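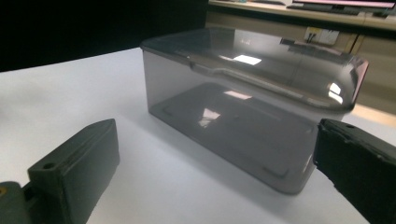 5 September 2026

Bins, continued. Spent the morning on the smoky gray ones and the afternoon on labels and the shelf plan.

Where we stand: the Halon order is in, all 463 of them counted against the packing slip, and they are stacked in the back by the Dwivedi shelving. The old clear bins from Allance stay in use until October, then they go to the classroom next door. Please don't mix the two kinds on one shelf. The lids look alike and are not. An Allance lid will sit on a Halon bin and seem fine until you pick it up by the lid.

Choice of color. We went back and forth on this in the spring. Clear bins show everything, including the mess, and people were reading the contents through the side and skipping the label. Solid black hides too much. The gray tint was the compromise. You can see that there is something in the bin and more or less how full it is, and you still have to read the label to know what. After a few weeks with the trial set I think it was the right call for small hardware and the wrong one for cable. Black cable in a gray bin is a dark lump. Cable stays in the clear bins for now, and after October we will need something else for it.

Washing. They come with a film on them, probably from the mold. Warm water, a drop of dish soap, soft cloth, then a second cloth to dry. No paper towels. I did two bins with paper towels last week and both have fine scratches on the inside bottom now. Air drying leaves spots, and on this plastic the spots show badly. Drying the rim took longer than the rest of the bin put together, as water sits under the lip and runs out when you turn it over.

Checking for cracks. Put the bin on the white table and look at it from low down along one of the long sides. Straight down from the top is no good, the overhead light bounces off the rim and that is all you see. From the side the table shows through and a crack stands out as a bright line. Turn it and do the other long side. The corners are the hard part. They are rounded and throw highlights that look like cracks until you move your head. If the line moves with you it is glare. If it stays put, set the bin aside with a strip of blue tape on it.

Set aside so far: 2. One has a split at a corner, the other has a chip out of the base. Both go back to Halon with the next return.

Labels. The paper ones peel off the gray plastic after a few days. Tried the Jakovberg film labels on six bins this afternoon, on the short side, an inch below the rim. Pressed down from the middle outward. White film with black print reads well against the gray from across the room. Ink marker straight on the plastic wiped off with a thumb, so forget that.

Shelf plan. Each bay takes five bins across with the short side out -- six if you force it, and then you can't get the middle ones out. Five it is. Heavy things (bolts, brackets, the brass fittings) on the two bottom shelves. The parts list is at 2,166 lines after I took out the duplicates. It was 3,233 in the spring. Some of what is left will share a bin with a divider, but I haven't worked out which.

To do:
Second bottle of dish soap, more soft cloths.
Ask Halon if they sell dividers for this size.
Look at the six film labels again at the end of the week.
Find a bin for the cable.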